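Vider une table basse : on y est ou pas ?

kultetora76
Posté à 23 h 15
Mon beau-frère soutient que les robots feront le ménage chez nous avant que le petit sache lacer ses chaussures. Le petit a 5 ans. Je parie sur le petit.

Meesuk
Ça dépend du ménage. Ramasser des papiers sur une table, je signe. Plier une housse de couette, on en reparle.
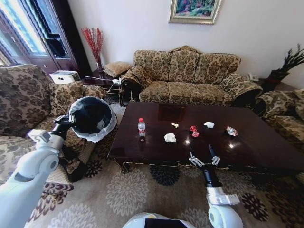
Corbeille à gauche, pince à droite, papiers froissés au milieu.

kultetora76
Joli salon. Et la bouteille au bouchon rouge, elle part à la corbeille aussi ?

Hok-lam Yen
Tout le problème est là. Attraper une boulette, ça se fait. Décider que c'en est une et pas la liste de courses de ma femme, c'est un autre métier.

Meesuk
Mon mari a jeté la liste deux fois ce mois-ci, et il a des doigts, lui.

itcombe_565
Pas d'accord avec Hok-lam. À l'atelier, le tri marche très bien, c'est la prise qui rate : dès que c'est mou ou brillant, on y retourne à la main.

Hok-lam Yen
Ton atelier n'a pas de fauteuils à fleurs.

itcombe_565
On a Gérard, c'est pire.

kultetora76
Bon, je maintiens mon pari. Il en est à la première boucle.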